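로봇 인지 소프트웨어 강의노트 7: 손목 카메라, 시뮬레이션, 그리고 마음대로 안 되는 자세 추정

2021년 11월 24일
글: Barbara Śliwiński

지난 시간에 파지 계획까지 나갔는데, 끝나고 질문이 제일 많이 나온 게 "물체를 잡은 다음에는 카메라로 뭘 보나요?"였어요. 그래서 원래 하려던 궤적 최적화는 한 주 미루고 오늘은 이 얘기를 하겠습니다.
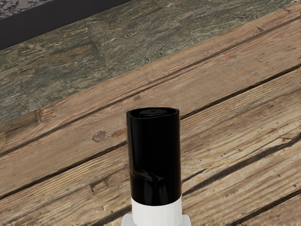
잡기 전과 잡은 후는 인지 문제가 꽤 다릅니다. 잡기 전에는 "저 물체가 월드 좌표계에서 어디 있나"를 풀어야 하죠. 잡은 후에는 "손 좌표계에서 물체가 어떻게 놓여 있나"가 관심사예요. 카메라가 손목에 달려 있고 물체가 손안에서 안 미끄러진다면, 팔이 어디로 움직이든 물체는 영상의 같은 자리에 있어야 합니다. 배경만 흘러가고요. 이 성질 하나만 잘 써먹어도 코드가 엄청 짧아집니다!

수식으로 쓰면 이렇습니다.

T_월드_물체 = T_월드_손 · T_손_물체

T_월드_손은 관절 엔코더 값과 순기구학으로 바로 나와요. 우리가 추정할 건 T_손_물체뿐이고, 미끄러짐이 없으면 상수입니다. 그러니까 프레임마다 처음부터 다시 풀지 말고, 지난 값을 초기값으로 주고 조금만 고치세요. 작년 과제에서 매번 전역 탐색을 돌린 조가 있었는데 (이름은 말 안 할게요) 노트북 팬 소리가 강의실 뒤까지 들렸습니다.

1. 원통형 물체의 대칭 문제

뚜껑이나 병처럼 축 대칭인 물체는 축을 중심으로 돌려도 영상이 거의 안 변합니다. 회전 세 자유도 중에 하나가 관측이 안 된다는 뜻이에요. 최적화기는 이걸 모르니까 그 방향으로 자유롭게 떠다니고, 여러분은 로그를 보면서 "왜 요(yaw)만 계속 튀지?" 하게 됩니다. 제가 대학원 때 이걸로 이틀을 날렸어요.

해결은 어렵지 않습니다. 축 방향 벡터만 비교하는 오차를 쓰거나, 대칭군 안에서 가장 가까운 자세를 골라 오차를 계산하면 됩니다. 과제 채점 코드는 뒤쪽 방식이에요. 세로 홈이 난 띠 같은 무늬가 있으면 단서가 생길 것 같지만, 홈이 일정한 간격으로 반복되면 한 칸 돌아간 자세와 구별이 안 됩니다. 지역 최솟값만 잔뜩 생기죠.

2. 검고 반짝이는 표면

실물 깊이 센서가 제일 싫어하는 조합입니다. 검은색은 빛을 흡수하고, 광택은 엉뚱한 쪽으로 반사해 버리니까 깊이맵에 구멍이 숭숭 나요. 렌더러가 주는 깊이는 기본 설정에서 너무 깨끗하기 때문에, 시뮬레이션에서만 잘 되는 코드를 짜기 딱 좋습니다. 과제용 설정 파일에서 depth_dropout을 꼭 켜고 돌리세요. 하이라이트도 조심해야 합니다. 시점이 바뀌면 하이라이트가 표면 위를 미끄러져 다니는데, 특징점 추적기는 그걸 물체에 붙은 점이라고 믿어 버려요.

3. 배경이 더 화려할 때

나뭇결이나 슬레이트 같은 바닥은 특징점 검출기한테는 뷔페예요. 마스크 없이 돌리면 특징점이 전부 바닥에 가서 붙고, 결과로 나온 움직임은 물체가 아니라 카메라의 움직임입니다. 그런데 이것도 쓸모가 있어요. 바닥 특징점으로 구한 카메라 움직임과 순기구학으로 구한 값을 비교하면 손-눈 보정이 틀어졌는지 검사할 수 있거든요. 저는 이 검사를 노드 하나로 따로 빼서 늘 켜 둡니다.

4. 실습 과제

Risero 패키지를 받아서 tracker_node의 update() 함수를 채우면 됩니다. 장면 설정은 200개 들어 있고, 그중 40개는 검증용이니 튜닝할 때 건드리지 마세요. 난수 시드는 111로 고정해 주세요. 제출물은 코드, 축 방향 오차 그래프, 그리고 실패한 장면에 대한 짧은 설명입니다. 설명은 2쪽이면 충분해요. 오차가 작은 것보다 왜 실패했는지 잘 쓴 쪽에 점수를 더 줍니다.

자주 나오는 실수도 적어 둡니다. 쿼터니언 순서(w가 앞인지 뒤인지)는 라이브러리마다 달라요. 영상과 관절값의 타임스탬프도 안 맞추면 팔이 빨리 움직일 때만 오차가 커져서 찾기가 정말 괴롭습니다. 보간 함수는 utils에 넣어 뒀으니 그냥 갖다 쓰세요.

다음 시간에는 T_손_물체가 상수가 아닐 때, 그러니까 미끄러질 때를 다룹니다. 칼만 필터 부분 미리 읽어 오세요.

관련 자료
강의노트 6: 파지 후보 생성과 점수 매기기
강의노트 5: 손-눈 보정 다시 하기
Ballora 시뮬레이터 설치 안내
Gronness 메시지 형식 정리
1월 보강 일정과 기말 프로젝트 주제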